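Chapitre 8
Recueillir des exemples pour un système qui apprend

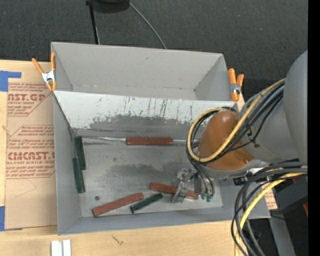
Figure 8.1 - Poste de collecte : bac gris à deux compartiments, barres rouges et vertes, bras et pince au-dessus du compartiment avant.

Dans les chapitres précédents, nous avons supposé que les données étaient déjà disponibles. Le lecteur recevait un fichier, il le divisait en deux parties et il entraînait son modèle. En robotique, cette situation est rare. Les exemples doivent être produits un par un, avec une machine réelle et des objets réels, et la manière de les produire décide en grande partie de ce que le système saura faire.

Nous appelons « exemple » l'enregistrement complet d'une tentative de saisie : l'image prise avant le mouvement, la commande envoyée au bras, la position des doigts et le résultat. Une suite d'exemples obtenus sans changer le réglage du poste s'appelle une « série ». Ces deux mots seront employés dans ce sens jusqu'à la fin du chapitre.

Le cas étudié vient du projet Wulivar, conduit par Ebony Cartwright et Ewan McKinnon. La tâche semble modeste : prendre une barre dans un bac et la déposer ailleurs. La difficulté vient de la disposition des pièces. Une barre isolée au milieu du fond laisse de la place aux doigts de chaque côté. Une barre appuyée contre une paroi, ou couchée le long d'une autre, demande une approche différente, et le système doit avoir rencontré assez de cas de ce genre pour les traiter correctement.

La première campagne a donné 478 exemples en 12 séries. Les auteurs ont dû écarter une série entière, dont les images et les commandes n'étaient plus synchronisées. Il restait donc 11 séries utilisables, et dans celles-ci les barres placées dans les coins ne formaient qu'environ 8 % des cas. Le modèle entraîné sur cet ensemble réussissait bien au centre du bac et hésitait près des bords. Cartwright a alors proposé de fixer d'avance une liste de dispositions à couvrir - c'est ce que nous nommerons un plan de collecte.

Un tel plan doit répondre à plusieurs questions. Qui place les pièces, et selon quelle règle ? Faut-il conserver les tentatives manquées ? Notre réponse à la seconde question est oui, à condition que l'échec soit noté avec la même précision que la réussite. À quel moment arrête-t-on une série ? McKinnon préfère une durée fixe, Cartwright un nombre fixe de tentatives ; les deux méthodes sont comparées à la section 8.3.

La section 8.1 décrit le poste et la fixation du bac. La section 8.2 traite de l'étiquetage des résultats. Le lecteur qui ne dispose pas d'un bras peut passer directement à la section 8.4, où les mêmes notions sont reprises en simulation.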